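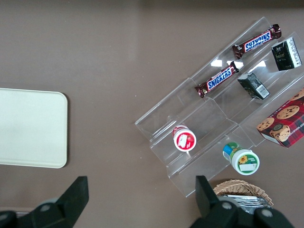
Kasun Cassim wrote:

> Went through the Prarkden show twice and still don't know what I was looking at. Are the paper coats meant to be worn, or are they sculptures with sleeves? The wall text says "garments", but the one by the stairs has no neck hole.

Kasun, so glad you made it over! They're meant to be worn, every one of them - Kumudini Matubbar walked the length of the gallery in the grey one on opening night and you could hear it from the street. The stairs coat does have a neck hole, but it's folded under the collar and you have to lift the flap (ask at the desk, they're happy to show you).

What gets me is the folding. That coat is 990 pleats, all scored by hand, and the colour only shows on the inside of each one, so it changes as the wearer turns. I went back 8 times in April and I'd go again tomorrow!

Tahsin Debnath is hoping to bring the whole series to Gostden next, with a dancer in each coat. The hall there seats 200, so put your name down early. There's a small catalogue too, with the fold diagrams at the back - I've got a spare copy if anyone on the list wants it.

Shanthi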